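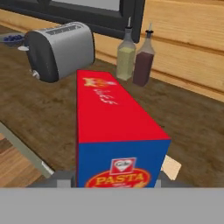
**Wrist view or room view when teleoperating in sim?**

Posted by Ye-ji Ryu

I've been recording demos in a simulated kitchen for two weeks and I love it! The task is moving the pasta box along the counter. I drive the arm with a hand controller and mostly watch the wrist view, but once I'm holding the box it fills so much of the picture that I lose track of everything further back. I clipped the toaster twice yesterday. Do I switch views halfway through a demo, or stick with one? I have 176 demos so far and don't want to spoil the set.

**Adom Laryea**

Great task to start with! Switch as much as you like. What you look at while driving and what gets recorded are separate things, so log both views every time and the set stays consistent. I use the wrist view for closing the fingers, then the room view for the carry. Go slowly near the toaster and the glass bottles, and lift a bit higher than feels natural. Also, delete the demos where you hit something, or the policy will happily learn that too.

**Vusumuzi Kruger**

just do more demos, I did 3000 for mine

**Jae-hoon Nam**

3000 is a lot for one box! I got a decent pick from far fewer by changing the start position every 20 demos. Agree with Adom on the two views. If your controller has a speed setting, try halving it for the last bit before the grasp. Mine got so much smoother after that, and it's really fun to watch it copy you.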